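Chapter 6
Two Arms, One Object

Up to this point each arm has been treated as a machine on its own. It had a base, a set of joints, a tool at the end and a target to reach. The planner in Chapter 5 took a start and a goal and returned a path, and the controller followed it. If the path was a centimetre longer than it needed to be, no harm was done.

Once two arms hold the same object, that freedom goes. The object fixes the distance between the grippers. Any motion of the left hand must be matched by the right, and the match has to hold at every step of the motion as well as at the end. A small disagreement between the two controllers shows up as force on the object. A stiff box may put up with it. A thin plastic bowl will bend or slip.

This chapter deals with the software needed to keep that disagreement small. We start with the closed chain formed by two arms and a rigid object, and write down the constraint that links their joint angles. We then look at three ways to plan under that constraint: sampling and projecting, planning for the object first and solving for the arms afterwards, and letting one arm lead while the other follows. The second is the one used in most of the exercises.

Planning alone isn't enough. Grippers close a few millimetres from where the model says they should, and cameras disagree with joint readings. Section 6.4 adds a compliant controller, which lets each arm give way a little along the line between the hands. Section 6.5 covers perception of objects that depth cameras handle badly, among them clear and translucent plastics, where the sensor often reports the table behind.

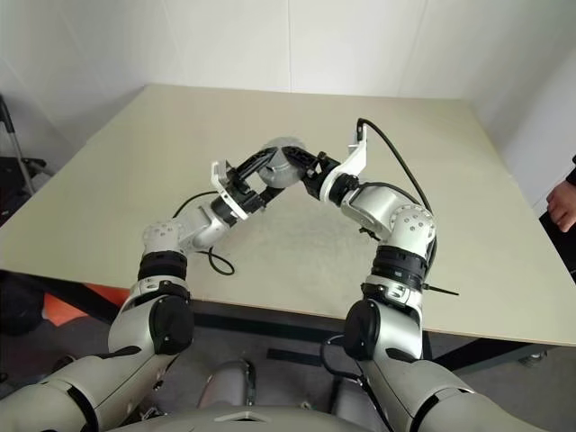 The worked data come from the Vedness logs, recorded at Norðdahl and supplied with the course files. There are 171 runs, of which 115 have a complete force record. Use only those for the exercises in Section 6.4. Both arms were logged on one clock, so no time alignment is needed, but the first 10 samples of each run should be dropped while the filters settle.

Readers should be comfortable with the Jacobian (Chapter 3) and with inverse kinematics for a single arm (Chapter 4). Impedance control is introduced from the beginning.

6.1 The closed chain

Let the object have a frame O, and let each gripper have a frame fixed relative to O once the grasp is made. We write these two fixed transforms as G1 and G2.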